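Teaching a Kitchen Robot to Wipe the Counter, Part 2
I'm Kai Ruppert, and I've been at this since August, mostly in simulation.

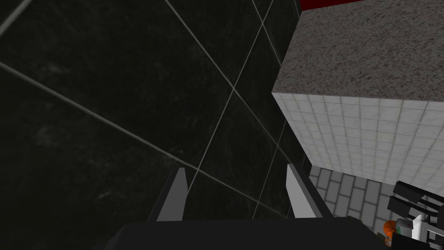

Can a home robot clean up a kitchen by itself yet?
Bits of it, on a good day, with you standing close by. A full cleanup after dinner is still a ways off!

So let's start small (I sure did):

Set up one counter. Granite speckle is great practice, it looks like crumbs to a lot of vision models.

Drive the arm up with the fingers open and stop before the edge. Save that pose.

Run 200 wipes in the simulator before you touch real hardware. My first batch on Plundari got 60 clean ones, and I was thrilled.

Change the lighting and run it all again. Dark floors next to bright tile threw my depth readings way off, so don't skip this one.

Got a better number than mine? Post your settings in the comments, I'd love to try them before I start on the sink.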